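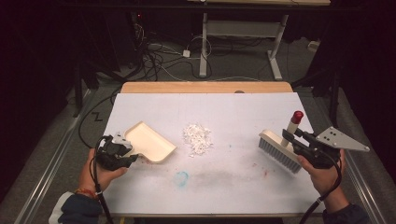
桌上就这么一点碎屑，手一抹不就下去了，还专门买一套簸箕刷子？五月份我们在Abbasi办试用的时候，有人一边翻样品一边丢过来这么一句。我当场没接上话，回去琢磨了好几天，后来这句话被我抄在工作本的第一页，一直到今天写新闻稿，它还在那儿。

那就从这句话写起吧。

Dultton桌面簸箕刷套装今日开售
2021-08-09，Bondard发布

大家好，我是Bondard负责家居小件的产品编辑，这份稿子由我来写，所以口气会比公司平时的通稿随便一些，各位媒体朋友和店主朋友多担待。今天正式上架的是Dultton桌面簸箕刷套装，一只簸箕，一把刷子，都是奶油色的塑料件，刷毛用灰蓝色。首批做了2,000套，其中1,000套放在我们自己的网店，另外1,000套分给Gikov旗下的26家文具和生活杂货店，开门就能买到。

先回答开头那位。手一抹当然可以，我自己抹了三十几年。可是抹下去的东西去哪儿了呢？去了地上，去了椅子缝，去了袖口，还有一部分粘在手心里又被带回桌面。橡皮屑、纸屑、泡沫碎粒、线头、饼干渣，各有各的烦人法。泡沫粒最坏，你越抹它越黏你，吹一口气能飞到书架顶上去。我们办公室有张长桌专门拆样品，每次拆完箱子，桌边那一圈地板踩上去沙沙响，扫地的时候又得趴下去掏桌腿后面。

所以这套东西的想法特别朴素：碎屑在桌上的时候就把它收走，别让它落地。

说起来容易，我们为这个“别让它落地”折腾了挺久。去年冬天开始画图，第一版簸箕做得很漂亮，线条圆润，放在架子上人人都夸，一用就露馅了。前沿太厚，刷子推过去，碎屑在门槛前面排成一条线，怎么也不肯上去。你再推，它就往两边溜。家里用过普通簸箕的人一定懂那条线！扫完挪开簸箕，一道细细的灰，再扫，又一道，再扫，还有一道，简直没完没了。

第二版把前沿削薄，薄到手指摸过去几乎没有台阶，平放在桌上能贴住桌面。这下碎屑肯上去了，可是又容易滑回来，尤其是轻的那种，簸箕稍微一倾就原路返回。于是第三版在簸箕里面加了高一点的边，两侧和后面围起来，进去的东西就乖乖待着。从桌边端到垃圾桶那几步路，以前我都是屏着气走的，现在可以边走边跟人聊天。

刷子这边也有故事。刷毛硬度我们试了一排，太软的扫不动饼干渣，遇到稍微有点分量的碎块，刷毛自己先弯了；太硬的呢，一弹，碎屑飞出去老远，桌上干净了，键盘里多了一把。最后选的这一种偏软一点点，扫的时候贴着桌面慢慢带，别甩。颜色选灰蓝，同事之间吵过一架，有人要纯白，说配奶油色最好看。我投了灰蓝，用过白刷子的人都知道，两个星期以后它就不叫白刷子了。

好看这件事我们还是在意的。桌面工具跟扫帚拖把不一样，扫帚用完可以塞进阳台柜子，这套东西要是也得塞进柜子里，那多半就不会有人拿出来用了。它得待在手边，待在笔筒旁边、缝纫机旁边、面包机旁边，随手一抓就是。奶油色摆在木头桌面上比较安静，不抢眼，白桌子上也能放。试用的时候有店主问能不能出亮黄色，我记下来了，目前还没有计划。

五月份的试用会我多讲几句，收获真的很大。Abbasi是我们常去的一处共享工坊，里头做什么的都有，做纸模型的，做布艺的，还有几张桌子长年被拼豆占着。我们带了样品过去，往桌上一放，什么规矩也没讲，大家干完活自己拿来扫。结果看得我直拍大腿！我们设计的时候一直假设大家是左手拿簸箕右手拿刷子，朝自己怀里扫。现场一看，有朝外推的，有斜着扫的，有把簸箕卡在桌沿下面接着的，有干脆把簸箕当盘子用，先捏几撮进去再拿刷子收尾的。左撇子反过来拿也没碰到麻烦，簸箕两边是对称的，这一点我们当初倒是想到了。

还有一位做纸模型的朋友给我上了一课。她每次开工之前先在桌上垫一块白板，切啊剪啊都在板上，干完活先用刷子把碎屑从四边往中间拢，拢成一小堆，再把簸箕贴着板子放平，凑到小堆跟前，一刷子进去。我以前都是从一头往另一头横扫，扫到最后战线拉得老长。照她的法子试了一回，真的快，拢堆这一步看着多余，后面省下的功夫全在这里。这个用法后来写进了说明卡，排在第一条。

垫板这个习惯我也学来了，顺手推荐给大家。浅色的板子，碎屑和污渍都看得清楚，颜料印子、笔印子留在板上，桌子不遭殃。板子本身有几道擦不掉的痕迹也没关系，用久了都这样，我那块现在花得像地图。要注意的是白色碎屑落在白板上会有点费眼，做白色材料的朋友可以换一块深色的。

说明卡上的内容不长，我整个抄在下面，省得大家拆箱以后找不着。

一、先拢堆，再收。从四周往中间带，手腕放松，刷毛轻轻挨着桌面就够了。
二、簸箕放平，口朝着碎屑堆，前沿贴紧桌面。
三、刷子斜一点拿，短短地扫，一下一下来。
四、剩一条细灰的时候，把簸箕往后退一指宽，再扫一次。
五、湿的东西别扫，先用纸巾吸干。
六、刷毛脏了用温水加一点洗洁精泡一会儿，刷毛朝下晾干。

第五条是用教训换来的，我拿样品扫过一次打翻的燕麦奶和燕麦片，过程就不详细写了，那把刷子现在归我个人所有。

关于适合谁用，市场部的同事让我写一段“目标人群”，我写了删、删了写，还是换成大白话吧。家里有小朋友天天剪纸的，您会需要它。桌上吃早饭、吃完接着在同一张桌上办公的，您会需要它。做手账的、养多肉在桌上换土的（干土可以，湿土请看第五条）、喜欢边看电视边剥瓜子的，都行。开店的朋友拿来收拣收银台也合适，客人一转身您刷两下，台面就清爽了。宠物毛效果一般，长毛容易缠在刷毛上，得用手摘，这个我先讲清楚，免得大家买回去失望。

地板我不建议用。它的手柄短，扫地得蹲着，蹲久了腰疼，家里的大扫帚还是留着吧。

也有人问，为什么不做成桌面吸尘器，现在那种小小一个的挺流行。我们内部讨论过，样机也借来玩过一阵。吸尘器对付细灰确实利索，可它要充电，声音也不小，晚上孩子睡了我就不太敢开。碎纸条一多还会堵在口子上，得拿镊子往外夹。簸箕和刷子没有这些事，抓起来就用，扫完磕一磕就放回去。两样东西各有各的用处，家里都备着也不冲突，我自己的抽屉里就还躺着一个吸的。

包装方面交代一下。这次的盒子里没有塑料袋，簸箕和刷子叠在一起，外面一圈纸腰封，再放进纸盒。第一版包装我们塞过碎纸丝做缓冲，看着挺有礼物的样子，拆开以后满桌都是纸丝……一个卖簸箕的，让顾客收到货先扫一遍桌子，有同事觉得这是绝佳的产品体验，我坚决给否了。现在换成折起来的纸板托，压得住，也不掉渣。

店铺铺货的情况是这样：Gikov的26家店从今天起都有现货，摆在文具区和厨房小件区两处，具体看各店的布局。每家店都会留一套开封的样品，旁边放一块板子和一小碟碎屑，大家可以上手扫着玩。我去布置过其中几家，店员把碎屑碟摆出来没多久就见底了，小朋友尤其喜欢，扫进去，倒出来，再扫进去，能玩上半天，家长在旁边逛得很安心。碎屑由各店自己准备，有的用碎纸，有的用米粒，扫起来手感不太一样，有兴趣可以多跑两家对比。

网店那1,000套今天上午开始接单，按付款顺序发货。簸箕和刷子成套卖，刷子也可以单买，刷毛总有用秃的一天，簸箕还好好的，没道理跟着一起换。单买的刷子会晚一点上架，大概在秋天，到时候再发消息。首批卖完以后会补做，补货时间要看工厂那边的排期，我现在给不出准话，店主朋友想预订的请早点跟我们的渠道同事打招呼。

售后也简单讲讲。收到以后请先把簸箕放在平整的桌面上看一眼，前沿应该整条贴住桌子。要是中间翘起来或者有一角悬空，拍张照发给网店客服，或者直接拿到购买的门店，我们给换。前沿薄是它好用的地方，也是它最怕磕碰的地方，平时别拿它去铲口香糖、刮胶水印。试用会上真有人拿它刮胶，刮是刮下来了，前沿也多了个小豁口，后来那只簸箕扫起来老是漏一小撮，位置还特别固定。

收纳的话，刷子放进簸箕里，刷毛别压在最下面，时间长了会歪到一边。已经歪了也能救，热水里过一下，用手捋顺，晾干就差不多回来了。我们办公室拆样品的那张长桌现在常年放着一套，谁拆完谁扫，地板沙沙响的情况好了很多，只有角落里那一小块还不太行，大家拆箱子总爱站在那儿，碎屑直接从箱子里掉到地上，簸箕再怎么好也接不着。

再补几句给媒体朋友。想借样品试用拍摄的，请写明用途和归还时间，每家可以借一套，借期两周。样品寄回之前麻烦抖干净，上一轮寄回来的有一套里面全是亮片，我拆箱的时候穿着黑毛衣，到现在洗衣机里还时不时冒出一两片来。产品图片可以向我们索取，转载本稿请注明Bondard，文字可以删短，说明卡那六条最好留全。

想要开头那个问题的答复的朋友，如果您正好看到这篇稿子，欢迎到Gikov任意一家店里扫两下试试，觉得还是手抹方便也请告诉我们，意见写在样品旁边的小本子上就行，每个月底会统一收回来，我会一页一页看。

产品名称：Dultton桌面簸箕刷套装
内含：簸箕一只，刷子一把，说明卡一张
颜色：奶油色，刷毛灰蓝色
首批数量：2,000套
销售渠道：Bondard网店，Gikov门店
媒体及渠道联系：Bondard家居小件组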